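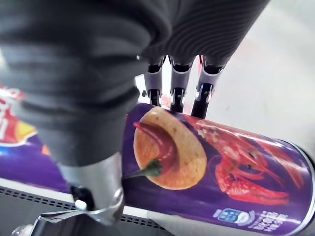 Anyone else running a snack corner at work? How do I stop wasting money on it?

Posted by Jadoon, Sun 9 February

Hi everyone, I've been reading this site for ages and finally made an account, so please be gentle! I look after the snack corner at our office, a small place with 20 people on one floor. It started as a basket of granola bars on top of the filing cabinet and it has grown into a proper set of shelves with chips, cookies and cold-ish soda, and a jar where people pay on the honor system.

My trouble is that I'm always either out of the things people like or throwing out the things they don't. Last month I tossed 6 bags of pretzels that were past their date, and the same afternoon I had two people at my desk asking when the chips were coming back. I shop at the warehouse store because the price per can is so much better, but then I'm stuck with a flavor for weeks. I'd also love to know what you charge. I've been rounding everything to a dollar and the jar comes up short most Fridays.

Thanks in advance, and sorry for the long post!

Stornero
Welcome! I did this for years at my old job and I still miss it a little, so settle in, I have opinions.

First, buy less variety. I know it feels generous to have a bit of everything (I once had three kinds of trail mix going at the same time, what was I thinking), but with 20 people you really only need 4 kinds of salty snack and maybe two sweet ones. Keep the ones that sell every single week and let one spot rotate, so people have something new to poke at. If the new one is still sitting there after 3 weeks, put it out for free and don't buy it again.

Second, put the new stuff behind the old stuff. Grocery stores do it and it works just as well on a small shelf. Pull everything forward, slide the fresh bags in at the back, and write the date on the shelf edge with a bit of masking tape. I did mine on Monday mornings with my coffee and it never took long.
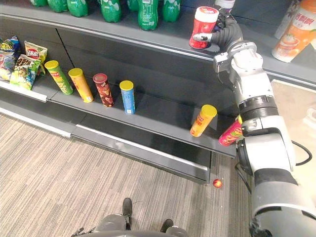
Sodas on the upper shelf, snacks on the one below.

Third, think about where things go. Drinks are heavy, so make sure whatever shelf you give them is sturdy and screwed to the wall if it's tall. I liked snacks at a height where people could read the bags without crouching, and anything I was trying to use up went right at the front next to the jar. You'd be amazed how fast stale-dated cookies disappear from there (before the date, I promise!).

On the jar, a dollar for everything is too low for the bigger bags. I charged a bit more for drinks and taped a little price list to the lid. It went from short nearly 20 percent to more or less even by May, and I never had to send one of those awful all-staff emails.

Zinumard
just get a vending machine

Jivstead
I wouldn't go to a vending machine for an office that size, the companies near me wouldn't even call back. Everything in the long answer is good. Only thing I'd add is to split a warehouse run with another office if there's one in your building. We go halves with the dentist upstairs, so we each get the good price and half the root beer. Ask about allergies too before you pick your regulars, we had a peanut problem and had to start over.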